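Lost Property and the Long Commute: An Interview with Renu Pant

Published 28/09/2023

Renu Pant has managed passenger services on the Trullham to Berier line for 12 years. The line is used mainly by students and by office workers who travel in each direction every weekday, and her department handles ticketing, station access and the lost property office at Berier. We met her there to discuss the new policy on unclaimed items, which takes effect in October.

The office is a narrow room behind the ticket hall. Shelving runs along both of the long walls, and the items are arranged by the date on which they were handed in. Ms. Pant explained that this was a deliberate choice made early in her tenure.

"When I arrived, everything was sorted by type," she said. "Umbrellas with umbrellas, coats with coats. That looks tidy, but a passenger does not come in and ask to see all the umbrellas. A passenger comes in and says, I was on the early train two days ago. If we know the date, we can go straight to the shelf."

Under the existing rules, an item is kept for 60 days from the date of receipt. Perishable goods are discarded at the end of the day, and bank cards and identity documents are returned to the issuing body. Everything else remains at Berier until it is collected or until the period ends. The new policy keeps the same period for most belongings but separates out bags, which will be opened and recorded on arrival by two members of staff.

Ms. Pant described the change as overdue. In the past, a bag was tagged and shelved without being opened unless there was a safety concern. Staff therefore had no means of telling one plain school bag from another, and passengers were often asked to identify their property by sight alone.

"A gray backpack is the hardest thing we deal with," she said. "People are quite sure of their own bag until they are shown another one like it. They need something more to go on – a patch, a tab, the way the pockets are set."
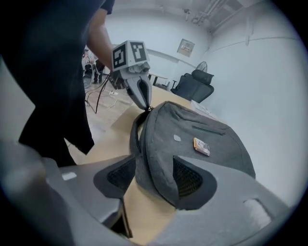
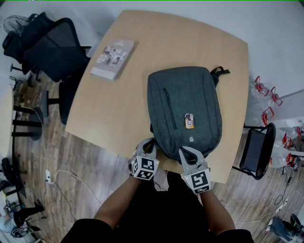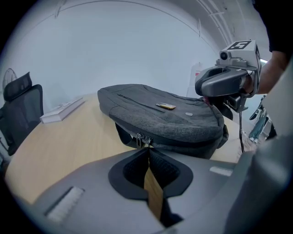 Gray backpack on a light wooden table.

What the record will contain

The form was drafted by Vivek Katiyar, the deputy manager at Trullham, and went through five versions before it was approved. It asks for the color and material of the bag, the position of pockets and zippers, and any badge or marking on the outside. A second section covers the contents. Staff are instructed to list items in general terms and not to read letters, notebooks or other private papers beyond what is needed to find a name.

Mr. Katiyar joined us for part of the conversation. He said that the earliest draft had run to three pages and that station staff had objected to it.

"They were right to object," he said. "A clerk at the end of a shift will not fill in three pages. We cut it to a single sheet. If a detail would not help a passenger prove ownership, it came off."

Asked whether passengers might be uneasy about having their bags opened, he acknowledged that a small number of written comments had raised the point. The department responded by requiring two signatures on each form and by placing a notice at every station on the line. A passenger who collects a bag will be given a copy of the record.

Unclaimed property

Items that are not collected will continue to be offered to local organizations. Clothing and bags in good condition go to Plisska, a charity that supplies school-age children in the district. Umesh Uniyal, who coordinates donations there, told us by telephone that bags are requested more often than any other item, particularly at the start of the school year.

"Coats come to us from many places," Mr. Uniyal said. "Good bags do not. Families tend to use them until the straps give out."

Ms. Pant would prefer to see fewer items reach that stage. Around a third of the property received at Berier is claimed, and she believes that the proportion could be higher if passengers knew where to ask. Many, she said, contact the station at which they left the train and do not think to try the end of the line.

The Berier office accepts inquiries in person or by telephone during ticket hall hours. Passengers are asked to give the date and time of travel, the direction of the train and, if possible, the car in which they were seated.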